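Notes on renting by the week at Kastbridge

Wednesday, February 28, 2018

I keep a file on every vacation rental I book for more than five nights. Most of it is dull: deposit terms, distance to the water, which outlets work. A few readers asked for the Kastbridge notes after I mentioned the place in the post on cleaning fees, so I have tidied them up and put them here in the order I wrote them.

The house is a two-story unit on the upper road, one of nine on the same slope. It sleeps six if two of the six are willing to use the fold-out in the den. The listing says eight. The listing counts the window seat on the landing, which is 60 inches long and has a radiator under it.

The weekly rate in July was $1296. That figure excluded a refundable deposit of $500 and a cleaning fee of $100, both charged at booking. The same house through the second agency, Salgado, came to $2149 for the same seven nights with everything included except the deposit. I called both offices to ask what the difference covered. Salgado's price includes linens, a mid-week clean and a late checkout. The direct price includes none of those. If you bring your own sheets and don't mind leaving at ten, book direct.

Cancellation terms are better than average. You get the full amount back up to 30 days out and half up to 14. After that you get the cleaning fee back and nothing else. The wording in the contract is "unused services," and I had to ask by email whether cleaning counted. It does. I have the reply saved and would suggest you get the same thing in writing.

The kitchen is where the listing is most accurate. Full-size range, a dishwasher that runs a two-hour cycle with no shorter option, and a refrigerator with the freezer at the bottom. The supplied cookware is fine for four people. For six you will want a second large pot. Knives are poor, as they are in every rental. The table seats six without the leaf, and the leaf is behind the door in the den.

There is no washing machine in the unit. The shared laundry is at the bottom of the slope, in the low building next to the Nurkberg parking lot, and takes cards only. It closes at eight in the evening. The dryers run hot and the timer can't be changed after it starts, so I dried anything knitted on the rack upstairs. Small things ended up sorted on the table, which is the only flat surface with good light.
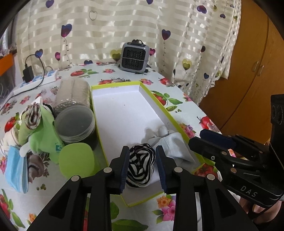 Striped bundle and a white knit glove, in a shallow white box on the vegetable-print tablecloth.

On heat and water: the water heater is a 40-gallon tank in the hall closet. Two showers in a row are fine and a third is lukewarm. The recovery time is just under an hour. The thermostat is downstairs, next to the front door, and reads low every time the door is opened. In July this hardly matters. I stayed again in the winter and had to set it four degrees under what I wanted to keep the upstairs bedrooms bearable.

The winter stay also told me that the upper road is plowed after the lower one. Allow for that if you have an early departure. The house has one covered parking space, and the second car goes in the Nurkberg lot, which is free from November to the end of March and metered otherwise. The walk up from the lot takes six minutes with a suitcase.

Internet speed was enough for video calls from the den and not from the back bedroom. The router sits on a shelf behind the television. I moved it to the landing for the week and put it back before checkout. Cell coverage is good on the road side of the house and weak on the other.

For groceries, the Bundska market is the closest, a ten-minute walk along the lower road. It has produce, bread, dairy and a small meat counter that closes at two. Prices are higher than in town. For a full week I would do one large shop on the drive in and use Bundska for milk and bread.

Checkout is simple. Strip the beds, run the dishwasher, take the trash to the bins by the laundry, leave the key in the lockbox. The deposit came back in nine days the first time and six the second, in full both times. The inspection report is sent only if you ask for it. Mine listed a chipped bowl that was on my arrival list too, and no charge was made.

Things I would ask the owner before booking again: whether the blinds in the front bedroom have been repaired, whether the den fold-out has a new mattress, and whether the late checkout can be bought separately. I have sent the first two and will update this post when I get a reply.

Recent posts
Cleaning fees, compared
What a rental inventory should list
Lockbox or front desk
Reading a cancellation clause
Packing sheets for six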